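4. Planning the equipment budget for cloth handling
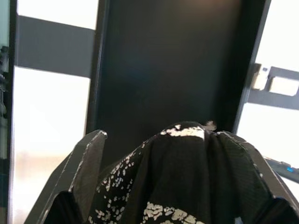 Figure 3. Wrist camera view of the two-finger gripper holding a bunched black cloth with an irregular white print.

The arm and its control software were already covered by the Sandstead grant, so the budget described in this section concerns what had to be bought on top of them: fingers, wrist cameras, spare parts and cloth. We set the costs out in some detail because earlier papers on cloth handling tend to report the price of the arm and leave the rest to the reader.

Fingers were the first item. Two suppliers were asked to quote. Saltetti offered a standard pair at 289 euros, and Bustamante offered a pair with replaceable tips at 590 euros. The cheaper pair would have been enough for boxes and bottles. Cloth is harder on the fingers, as the grasp closes on folds of uneven thickness and the tips carry the load at changing angles. In Figure 3 the cloth is gathered into a mound between the fingers, and most of what the wrist camera can see of it is the top and the side facing the lens. We chose the Bustamante pair and budgeted for one spare set of tips per year of the project.

The wrist camera was the second item, and the one we planned least well. Our first estimate assumed that any small camera would do, and the money was set aside before anyone had looked at the light in the room. Large bright windows behind the work leave dark cloth in low light. In Figure 3 the window areas are washed out to white, while the plain black right side of the cloth sinks into shadow near the finger. The white print is much easier to pick out than the fabric around it. A camera that copes better with strong contrast costs more, and so do blinds. We priced both and found that blinds for the Sandstead room came to less than the difference between the two camera models under review. They were ordered in July, after the camera line in the budget had been closed, and were paid for out of the reserve.

Cloth was the third item. Maiara Prado drew up the purchase list, which came to 30 pieces in plain and printed fabrics. Plain black cloth was kept on the list even though it gave the vision software the most trouble, as a set made up only of light or strongly patterned pieces would have made the results look better than they should. Replacement cloth was entered as a running cost and not as equipment, which matters under the grant rules because running costs can be moved between years.

We held back 20 per cent of the total as a reserve. Apart from the blinds, it went on cables, mounting plates and a second delivery charge from Wutero, who sent the camera brackets in two parts. None of these had a line of its own in the first budget. For a second arm we would enter cables and brackets separately, and would ask for a light survey of the room before requesting any camera quotes. The finger costs would stay as they are.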